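A Visit to the Robot Kitchen

Some robots learn by being shown what to do. At the Hodari open day, visitors can watch how the showing is done.

Who does the showing?

People do. Aniela Tokarz works at Hodari, and one of her jobs is cooking eggs. She does not pick things up with her fingers. She holds a gripper in each hand and uses those instead. A gripper is a tool that opens and closes like a beak. Robots at Hodari have grippers too, so what works for Aniela's tool can work for the robot.

What are the black-and-white patterns for?

They are markers. A camera can find a marker easily -- much more easily than it can find a plain gray tool. The computer uses the markers to work out where each gripper is and which way it is turned.

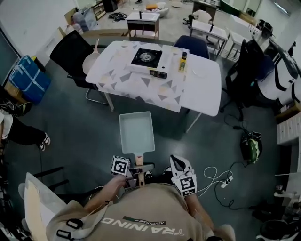

What is the pan?

It is a tamagoyaki pan. Tamagoyaki is a rolled omelet from Japan. The pan is a rectangle, so the egg can be rolled up into a neat log. A portable gas stove is small enough to stand on a table.

How many times do they do it?

Many times. The team has saved 1,421 turns with the pan and wants 2,000. Each turn is a little different, and the robot's computer studies them all.

Can I try?

Yes. Forough Kiani runs the practice table, where children can use a pair of grippers to move sponges from one bowl to another. The stove is for grown-ups only.

The next open day is 2019-12-08. Please wear closed shoes.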